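Cleaning white tabletops and panels
2026-03-06

For daily dust, use a dry microfiber cloth. For grease, mix 2 drops of dish soap into 500 ml of lukewarm water, wring the cloth well and wipe in straight passes. Dry with a second cloth. 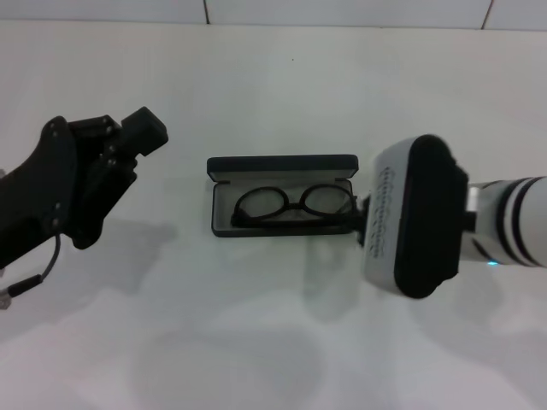

A reader asks whether vinegar is safe on gloss white. Test it first under the table edge, diluted, and rinse after a minute. Keep it off natural stone.

Marks by type:
Pencil: white vinyl eraser.
Ballpoint: rubbing alcohol on a cotton swab, after a spot test.
Tape residue: cooking oil, nine minutes, then soap and water.
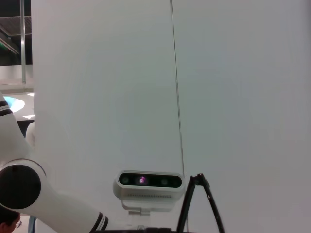 Oberholzer

Matte finishes burnish if rubbed hard. Use light pressure and skip melamine sponges. Clean upright panels from the bottom up, then rinse from the top down. Dirty water running over a dry surface leaves streaks.

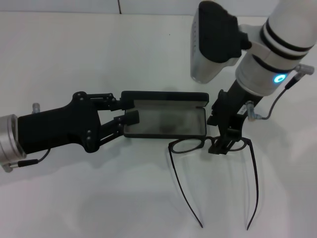 Oberholzer, Workshop Editor

Wash cloths without fabric softener. Lift objects before wiping; grit dragged under them scratches gloss.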